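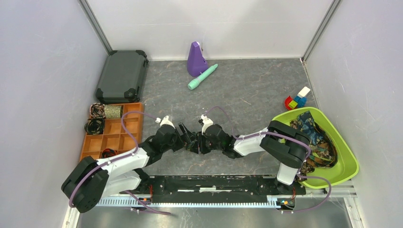 Bench surface with the green case, orange tray and metronome, October.

Workshop > Notebook > Bench entries > Trim and cord stock

Print this page | E-mail this entry

October, 4:40 pm

Continued from the previous entry. Purpose of this session: settle what stays in the orange compartment tray and what goes back to the Skavberg shelf, then set a pace for the hand-feed work on the ribbon.

Tray. Small square cells in a grid, which suits spools and short coils and very little else. Current allocation:

- top row: patterned ribbon, olive green and silver, on its spool
- top left cell: braided cord, brown and black, bundled
- left side, second cell down: black cable, coiled
- lower cell: black and red wires, tangled

The wires do not belong with trim. They should be separated, tied and moved to the electrical drawer. Left for now. The cable can stay until the drawer is relabeled.

Ribbon. Entered in the stock book as lot 1797, from Dinenus. Cut list calls for 6 pieces at 208 mm, finished length 200 mm, the difference being a 4 mm fold at each end. Earlier pieces were cut to finished length by mistake and had to go to scrap. The stock book now shows both lengths. Cut with the hot knife only - scissors fray the edge and the fold will not hide it.

Braided cord. Whip the ends before cutting. Tape leaves residue on the braid and I have stopped using it. The Xiong thread is thin enough to pull under itself without a needle.

Metronome. The purple one, kept at the back of the surface near the wall. Used for pacing the feed by hand, one pull per beat. Pulls drift faster toward the end of a length if done without it. Tempo still to be decided; the slow setting tried in the last entry was tiring and the spacing was no better for it.

Case. Dark green hard shell, stored flat behind the tray. It is assigned to the Plisasel samples and should not be used for general stock. Packing order: flat pieces first, cord next, spools last along the hinge side. Check the corner guards before it goes out.

Surface. The marble pattern makes pale thread hard to find. A plain dark mat would help for the whipping work. Added to the order sheet.

Open items:
Electrical drawer labels.
Tempo for the feed.
Whether the tray needs a second one beside it, or only a stricter rule about wires.

2 comments | 0 shares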